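We use cookies to keep this site working and to see which pages get read. Accept all | Manage settings

4. Fitting the Hoko shelf unit to the wall

Read this section through before you start. The unit must be fixed to the wall before anything is placed on the shelves. Two people are needed for steps 3 to 6.

What you need that is not in the carton: a drill, a spirit level, a pencil, a Phillips screwdriver and wall plugs to suit your wall. The plugs packed with the Hoko are for solid brick or concrete only. For drywall, fix into the studs or buy hollow-wall anchors.

CAUTION: Check for pipes and cables before drilling. Do not drill directly above or below a socket or light switch.

1. Hold the wall rail where you want it and mark one end lightly in pencil.

2. Measure 1,190 mm from the finished floor to the lower edge of the rail. If the floor is not level, measure from its highest point. Draw a line the full length of the rail, using the spirit level.

3. With one person holding the rail on the line, mark the screw holes through it. Take the rail down.

4. Drill the holes and brush out the dust. Push the plugs in until they are flush with the wall. A plug that turns in its hole will not hold - fill the hole, let it set and drill again, or move the rail sideways.

5. Screw the rail to the wall. Start with the two outer screws, check the level once more, then put in the rest.

6. Lift the unit onto the rail. It is seated when both hooks have dropped behind the lip. Look along the wall from the side to check this.

7. Fit the two locking screws from underneath and tighten them by hand with a screwdriver. Do not use a power driver here. The threads strip easily.

Note: On older units the locking screws go in from the side. If yours has holes in the side panels, use those and leave the underside alone.

Once the unit is locked, press down on the front edge with your forearm. A small amount of flex is normal. If the rail moves away from the wall, take the unit down and go back to step 4.
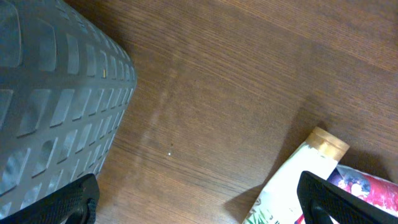 Can the unit be hung without the rail?

The rail carries almost all of the weight, so the unit must always hang from it. Screws put straight through the back panel will pull out under load.

8. Push the shelf pins into the side panels at the heights you want and rest the shelves on them. Each shelf has a groove on its underside that faces the wall.

9. Load the lowest shelf first and keep heavy items near the sides.

Check the locking screws again after the first month, then once a year. Wipe the shelves with a damp cloth and dry them straight away. Scouring powder will dull the finish.

If a hook or screw is missing, write to Wiebke Grube at Brulport spare parts and give the batch code from the carton label. Keep the label until the unit is up and in use.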